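Filed under: Work Diary / Shop Floor

Saturday
Posted by the night desk

So I went in on my day off (I know, I know) because they were running the simulation again and I wanted to see it before Monday's meeting, when everyone will have an opinion and I'd like mine to be my own. The idea is that the Dervishi arms learn the clearing-up work on a computer first, in made-up rooms, and then come to us at Cirkau and do it for real. Glasses, bottles, bread rolls, all the stuff I've been picking up off tables for years without ever thinking of it as a skill!

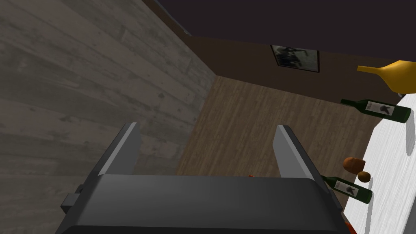

Fine by me if it takes the bottles, as long as it doesn't take the Saturday shift with them, was what came back when I put a note in the crew chat. And I get that. The weekend rate is what pays for my car. The plan they showed us says three of us move from clearing to what they're calling floor lead, which seems to mean standing near the machine and being the one who gets asked when it stops. Same money for now. I wrote down "for now" and underlined it.

I stayed two hours and drank terrible coffee. I kept wanting to lean in and help, which is silly when it's all on a screen. I carry a loaded board without looking at it, chatting the whole way, and here was a thing where every bit of that has to be worked out, the tilt and the grip and where the other arm goes in the meantime.

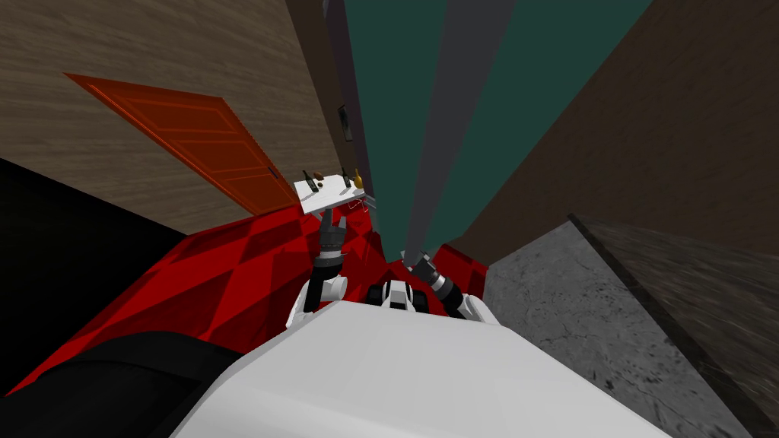

Small items on a board, two-arm setup, simulated room.

I asked what happens to the new kids, the ones who'd normally start on clearing. That's how I learned the place, going around with a tray until I knew every table and every regular. Nobody had an answer ready. Somebody said they could start on the Favport system instead, learning the bookings, and okay, maybe, but you don't learn how a room feels from a bookings screen. 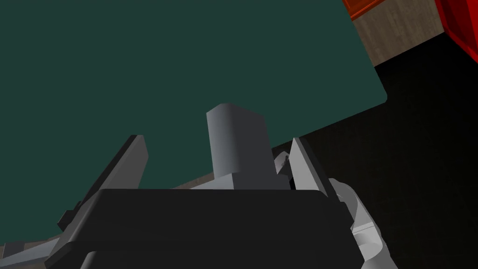

My knees would vote yes tomorrow, mind you! The last run of the night is murder on them, and if an arm wants to reach across the big tables at one in the morning it's welcome to. What I'd miss is the talking. Two of you clearing the same end of the room, that's where you hear who's leaving and who's had a rotten week.
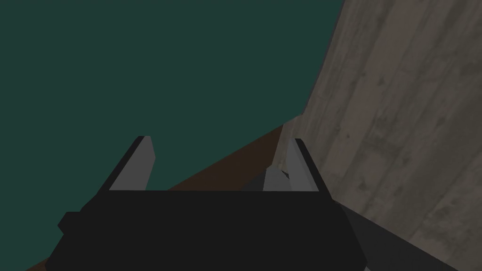 Anyway, I've got my questions for the meeting on the back of an envelope: who trains the floor leads, and do we get a say in which jobs go first. The Plurnby branch was never asked, from what I hear, and they're still grumbling. Home by six, beans on toast, feet up.

More from the work diary
The new rota, and why I hate it
Two weeks on the Favport bookings screen
Shoes that survived a winter on the floor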